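Plelier Grid Placement Protocol - Set-up Guide
Section 4. Preparing the taped table and checking the wrist view

This section explains how to prepare the table for the cell placement experiments. Please read it to the end before you cut any tape. The grid is used for two things: it gives the person who resets the objects a fixed place for each start position, and it lets us report success per cell and not only as one average for the whole table. If the grid moves between two sessions, the results of these sessions cannot be compared.

4.1 What you need

Blue painter's tape, one roll
A long metal ruler and a soft pencil
A dry cloth
The Ledudari mounting plate, already fixed to the table (see Section 3)
The cell sheet, printed, for writing down the start positions

Note: Use painter's tape and no other kind. Packing tape reflects the lamps, and in our early tests the policy learned to follow the reflection.

4.2 Laying the tape

1. Switch the arm to hold mode and move it to the parked pose. Keep the stop button within reach.

2. Wipe the surface with the dry cloth. Do not use a wet cleaner on the same day, the tape will not stick well at the ends.

3. Mark the two ends of every line with the pencil. Measure always from the mounting plate and never from the edge of the table.

4. Lay the lines that run away from the robot first. Hold the roll low, pull out the full length, and press it down from the middle to both ends.

5. Lay the crossing lines on top. Small waves in the edge of the tape are acceptable. A line that misses its pencil mark is not acceptable and should be laid again.

6. Press every crossing once more with your thumb. An open corner can catch on the fingers when the arm makes a low approach.

Caution: Do not cut the tape with a knife on the table. A cut in the surface stays visible to the camera after the tape is gone, and it cannot be repaired.

4.3 Checking the view from the wrist camera

7. Start the viewer and load the pose called "grid_check". The arm moves slowly to a point over the table, with the gripper open.

8. Wait until the arm has stopped completely. Then compare the live view with the reference view of your own station. The lines that run away from the robot will come closer together toward the bottom of the view or lean a little. This comes from the angle of the camera and does not mean that your tape is wrong.

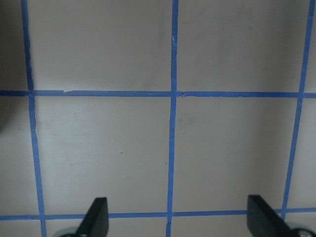 9. Look at both fingers. They should enter from the bottom and stand well apart. If only one finger is visible, the camera bracket has turned and you have to go back to Section 3.

10. Save the view under the session name. The evaluation script reads it later and draws the cell borders from it.

Note: A small tear or a crease in the tape can stay. We compared sessions with fresh tape and sessions with worn tape, and we found no difference that we could trust. Replace a strip only when its end is lifting, and then save a new reference view.

4.4 Numbering of cells and reset

11. Number the cells on the printed sheet, beginning at the far left as seen from the robot base. Do not write numbers on the table itself. The camera would see them, and the policy could use them.

12. Before each trial, put the object in the cell that the sheet asks for. Turn it freely inside the cell, but do not let it touch the tape.

13. After every 4 trials, run "grid_check" again - it takes only a moment and it shows early if the bracket is slipping.

Why we keep this order: the full set for the Baumgart policy has 1728 trials, and it is collected over many sessions by different people. With the reset done by cell, the success rate was 89 percent. The failures were mostly in the cells farthest from the base, and with one average for the whole table we would not have noticed it.

4.5 If something is not right

The view is darker on one side. Check first the lamp and then the window blind. A light shadow near the border is allowed if it is also in your reference view.

The script does not find a line. Save the view again with the gripper fully open. If it still fails, enter the crossings by hand in the Camard panel, under "Manual grid".

The arm stops during "grid_check". Read the error code before you release the stop, and write it on the session sheet. Continue with Section 5 only after the check has finished without an error.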